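Home | Our Work | Grants | Reports | Contact

4 min read

Deddale Wash House: progress report to the Fahy Fund
November 17, 2025
Prepared by Sidra Magsi

This report covers the period since our last update in June. The grant pays for the shared laundry at Deddale, which serves families in temporary housing who have no washing machine of their own.

Use of the service

We have done 1232 loads since opening. The busiest hours are still the first two of the morning, when parents come in after the school run. Afternoons were slow until we began taking bookings by phone, and they are now close to full. There are 127 households on the register. Some come every week and some have used us only once, usually when a machine at their housing block was out of order.

We had planned to stay open later in the evening. This has not happened. Zeeshan Warraich was hired for the late shift but moved to days when Rafia Bangash went on leave, and we have not filled the gap. We expect to advertise again once Rafia is back.

Equipment

The two older dryers were replaced with the money set aside for that purpose. The supplier, Skuvano, delivered one of them with the wrong vent fitting and took three weeks to send the right part. Both are now in use. The water softener has been serviced and the limescale problem we mentioned in June is under control.

Families carry their washing in plastic baskets lent out at the desk. 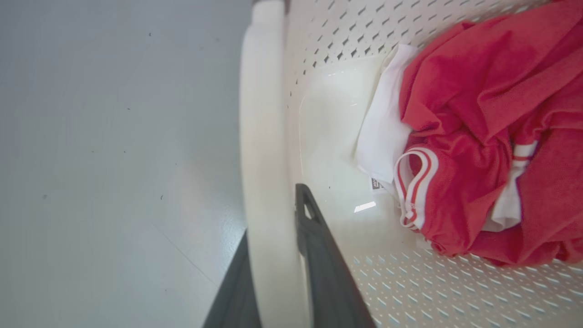

White laundry basket, Deddale.

Baskets do go missing, and we have put a small line in next year's budget to replace them.

Spending

We are on budget except for electricity, which is $300 over for the period. Daniyal Yousafzai has asked for quotes on a different tariff. Detergent has cost less than planned because Datden gave us a better price for buying in bulk. We would like to move that saving to the electricity line and ask for your agreement to do so.

Other matters

Razia Sial ran a morning on benefits advice in the waiting area and 20 people spoke to her. Several asked for help with school uniform costs, which we cannot cover, and she gave them the forms for the district scheme. She is willing to come again.

The lease on the unit is up for renewal next year. The landlord has said he wants to keep us but has not named a rent. We will write to you when we have a figure.

Back to Reports | Next report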